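Ticket 167
Queue: Cell Support, Packing
Opened by: Radka Nikolovski, shift lead, kit packing
Site: Batitz
Product: Komorden cell software, station 4
Priority: Normal
Status: Closed, with one follow-up

Summary: Station stops and asks for an operator too often on the toothbrush kits. People on the shift want to know who is supposed to answer it.

Toothbrush kit items and the station tables, for reference.
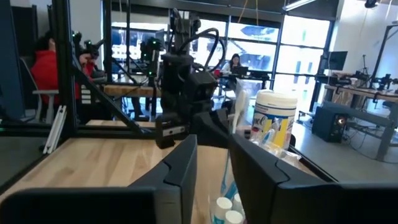
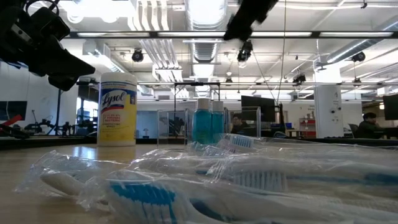 Is the operator expected to stay at the station the whole time it runs?

The operator has to be in the room and able to reach the station within 2 minutes of a stop, but does not have to sit at it. Between stops they can do other work, including paperwork or hand packing at another table. If nobody in the room is signed on, the station should be paused from the panel and left paused.

Log

Radka Nikolovski, 7:40 a.m.
Before the station came in, one person packed a kit start to finish. Now the arm picks and the person clears stops, tops up stock and checks the finished kits. That was explained to us in August and people accepted it. What was not explained is how many stops there would be. On the early shift we had 20 before first break. Each one is short, but the person who goes over loses their place in whatever they were doing. Two of my packers say they are more tired now than when they did the kits by hand. Please look at the stop settings.

Support, 8:15 a.m.
Pulled the stop history. Nearly all entries are "grasp not confirmed" on the toothbrush step. A few are "item not found" on the same step. No stops on the bottle step in the same period. Can you tell me how the toothbrushes are being put out on the table? In the pack, out of the pack, in a tray?

Radka Nikolovski, 8:30 a.m.
Depends who is on. The instruction sheet says "place items in pick area." Some people lay them out one by one and some put down a pile because it is quicker. Nobody told them either way.

Support, 9:05 a.m.
Understood. The step was set up with brushes laid out separately. With a pile, the film moves when the arm touches it and the brush underneath moves too, so the grip check fails. After one failed check the station calls the operator. Changed two settings:
1. Retries on the toothbrush step raised from 1 to 4 before it calls anyone.
2. Call tone moved from the station speaker to the sign-on handset, so only the signed-on person gets it.
Please run as normal and report back. No restart needed.

Radka Nikolovski, 11:50 a.m.
Fewer stops. The handset change is the bigger help. Before, the whole room looked up every time. One problem: with the retries up, a bad pick now takes longer before it calls, and the line count on the board drops. The board goes to the office. I don't want my people asked about a number that dropped because of a setting.

Support, 12:20 p.m.
Fair point. The board counts kits per hour and makes no allowance for retries. I can't change the board from here, it belongs to the Orkenton reporting package. I have added a note to today's entry saying the setting was changed by support. The request to separate retry time from operator time has gone to them as its own ticket.

Radka Nikolovski, 1:10 p.m.
Thanks. Also, who decides when a person can take over a kit by hand? One of my packers finished a kit herself after a stop and the station rejected it at the check because it had no pick record.

Support, 1:35 p.m.
The signed-on operator can take over any kit. Press HOLD, then MANUAL KIT, then finish it and press DONE. If you skip MANUAL KIT the station thinks the items are missing. The rejected kit can be released from the check screen under "override," with initials.

Radka Nikolovski, 2:25 p.m.
Tried it, works. That button was not in the training. The Živković handout only covers start, pause and emergency stop.

Support, 2:40 p.m.
Will send a one-page addition for the handout covering manual kits and how to lay out the brushes. Please have each signed-on operator read it before their next turn on the station.

Resolution
Retry setting changed on the toothbrush step. Call tone moved to handset. Manual kit procedure confirmed with shift lead. Brushes to be laid out singly with space between them.

Follow-up
Reporting of retry time on the board, open with Orkenton. Shift lead asked that operators rotate off the station at each break until the stop count settles. Support has no objection, sign-on can be changed at any time from the panel.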